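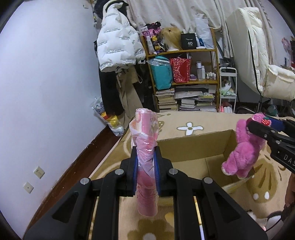
Salvage contracts in Welier: where the time goes

Friday, December 7, 2018

I have been playing Welier since the November patch, mostly the salvage contracts, and I kept a log. This post covers the contract loop, the route I settled on, and one scheduling quirk that cost me a lot of fuel before I understood it. If you only want the route, skip to the section with that name.

How a contract is scored

Every salvage contract has a base payout and a decay timer. The base payout is fixed when you accept. The decay timer does not start when you accept. It starts when your ship leaves the dock, and the contract screen gives no hint of this. You can sit in the dock with a full board of contracts for as long as you like and lose nothing.

Once the timer is running, the payout drops in steps. The first step comes at 200 seconds. Each later step is shorter than the one before it. After the last step the contract still pays, but only the floor value, and the floor is the same for every contract in a tier. A long haul that reaches the floor pays exactly what a short haul pays at the floor. Long hauls are therefore only worth taking if you can deliver before the third step or so.

Cargo mass affects acceleration and does nothing to top speed. On a long straight leg a full hold costs very little. On a route with many stops it costs a great deal, as every stop means speeding up again from zero.

The ships

I used two hulls. The Ilell is the light one. It accelerates well, turns well, and has 13 cargo slots. The Tanasarn is the heavy hull that most guides recommend for salvage, and I ran it for my first week on their advice.

My log disagrees with the guides. The Tanasarn earns more per trip and less per hour. Its docking sequence is longer at both ends, and it burns fuel while it waits for clearance. If you play in short sessions and want to finish one big contract before bed, use it. For anything repeated, I use the Ilell.

Upgrades for the Ilell, in the order I bought them:

Second thruster bank
Magnetic clamp, tier two
Cargo netting
Hull plating (skip this until you leave the inner ring)

The clamp matters more than it looks on paper. With the tier one clamp you have to match spin with the wreck before you can grab anything. The tier two clamp allows some mismatch, and on small debris you can skip the matching step altogether.

The route

Start at Stendcombe station. Fill the board before you undock, for the reason given above. Take only contracts with a pickup in the near debris field, and ignore the color coding, which shows the faction and says nothing about distance.

Undock and fly to the far side of the field first. Work back toward the station. This feels wrong, as the early minutes are spent passing wrecks you will need later, but it means the hold is empty on the long leg and full on the short one. Reversing the order added a full decay step to my average run.

On the return leg, cut thrust early and let the station's traffic control take the ship. Manual docking is faster by a few seconds if you do it perfectly. I do not do it perfectly, and a scraped hull costs 200 credits at the repair bay.

A clean run nets me 3,000 credits after fuel. A bad run still covers its costs.

The clearance queue

This is the quirk. Docking clearance at Stendcombe is handled in batches. If you request clearance just after a batch closes, you wait for the whole of the next one, and the decay timers keep running while you do.

Ojārs Lepik posted on the forum that the request can be sent from anywhere inside the station's marker ring, well before the docking prompt appears. I tested this over several evenings and it holds. Bind the clearance request to a key, press it when you cross the ring, and the slot is normally ready when you arrive. The request expires if you leave the ring again, so do not double back for a missed wreck after sending it.

I have not tested whether the other stations batch their queues in the same way. The outer ring ones may not, going by how quickly I got in on my few visits.

Still to do

I want to repeat the hull comparison with the tier three clamp, which I cannot afford yet. I would also like to know if decay steps pause during a system jump. My two attempts gave different results, and in one of them I had forgotten to write down the start time.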